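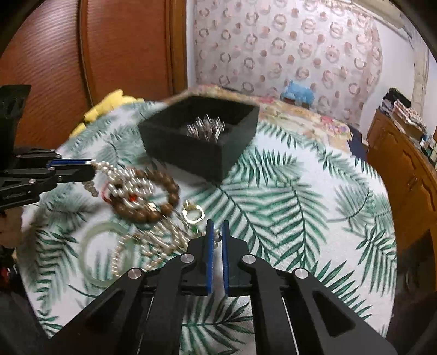

2 min read

Home | Interviews | Workshops | Archive | Write to us

When I asked the woman who leads the home tasks group at Skiris whether a machine can tidy a bedroom today, she did not take long to think. "No," she said. "Ask me about one corner of one table, then we can talk."

Jewellery is her present subject. It is a small chore which most people do without looking: the necklace goes in the box, the ring goes after it, and the bracelet goes where it does not scratch anything. For a gripper with two straight fingers it is among the hardest things in the house. A string of pearls that lies over a wooden bracelet is, for the machine, one object and also many objects. "If you pull a bead, what comes with it? We know this with our hands. The computer must learn it from us."

The learning is done by people. Her colleagues hold the grippers in their own hands and do the chore again and again, in real homes, with the furniture and the clothes that are there. Skiris has collected 2000 such recordings in Fokcombe, and 900 of them concern small things on cloth. I asked why cloth is so important. She told me that it moves together with the object, and a printed one is worse. "Big green leaves, for example. A pale green bangle on green leaves is very nice for the eye, but our first model tried two times to pick up a leaf."

I wanted to know how far they have come. She was careful with her answer. A bangle is now easy, she said, because it is stiff and there is always an edge to take. Rings are possible when they stand a little apart from the rest. Chains and strings of beads still fail more often than they succeed, and she would not leave any of them alone with the machine. "It does not know that a thing is dear to somebody. It closes the fingers with the force that we gave it."

Before Skiris she worked for Grodora, where the machines packed goods in a warehouse, so I asked her to compare the two. In the warehouse, she explained, you may change the work until it suits the machine. You choose the box, the light and the height of the shelf. "In a bedroom I cannot say to the family, please buy a different tablecloth."

She also does some advising for Pelletier, a shop which would like to have its display trays filled before opening time. There she is more hopeful. The trays have fixed places, the pieces come one by one, and a person can check the result. She expects a first trial in June, with a shop assistant standing next to it.

At the end I asked what she would buy for her own home if the price did not matter. She laughed and said a better dishwasher. Then she became serious again and added that she would accept a slow machine, even a very slow one, if it could bring a knotted necklace back in order during the night. "I have one at home since years. I did not manage it either."

Contact the editors | © Fokcombe Workshop Letters, 14 Mar 2023 | Back to top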